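Rirkness Game Manual
Section 4: Setting Up a Local Co-op Session 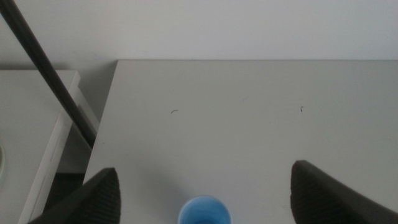
Fig. 4. Light gray tabletop against a plain wall.

Local co-op supports up to 4 players on one console. All players must be signed in before the host opens the lobby. A player who joins during a mission stays in spectator view until the next checkpoint.

1. From the main menu, select Campaign, then Local Co-op.
2. Choose a save slot. Slots marked with a lock belong to another profile and cannot be used by the host.
3. Select a starting region. Barport is open by default. Kollent opens after the host profile has finished the Desmet missions.
4. Have each player press the Menu button on a separate controller. A colored bar appears next to the player name.
5. Set the screen layout to Horizontal, Vertical or Grid. Grid is available only with 3 or more players.
6. Select Ready on every controller. The mission loads after a short countdown.

Note: Weapon loadouts are stored per profile. Guest players receive the standard loadout, and their progress is lost when the session closes.

Note: Friendly fire is off on Recruit and Regular. To change it, open Session Rules before step 6.

Caution: Do not turn off the console while the save icon is showing. The co-op save and the host's solo save share one file, and both may be damaged.

If a controller is idle for 30 minutes, its player is removed from the session. Press Menu to rejoin.

Error 211: The save slot was made with an older version of the game. Install the February update on the host console, restart the game and repeat from step 1.

For online co-op, see Section 5.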